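Refitting the finger pads on a Teketti hand gripper
Remo Rizzi, 9/20/23

Change the pads every 1,188 cycles, or sooner if the grip slips. Open the fingers fully and set the tool over a clear white surface. Check that the pads face each other and the holes on top are clean.
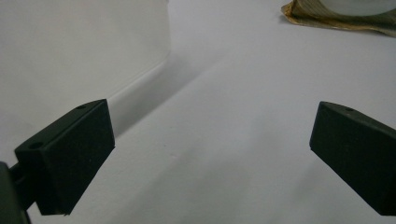
Fingers open, pads facing across the gap.

Fit the new pads and tighten each screw a little at a time. Close the fingers by hand 5 times and feel for rubbing at the links. Then try a light plastic bag. The pad should lie flat against the film.

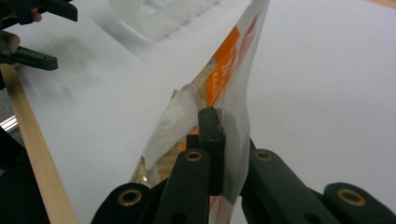

Pádraig Doherty adds that on the Hulville tools he goes over the screws again after about 203 cycles.

Write the new count in the log.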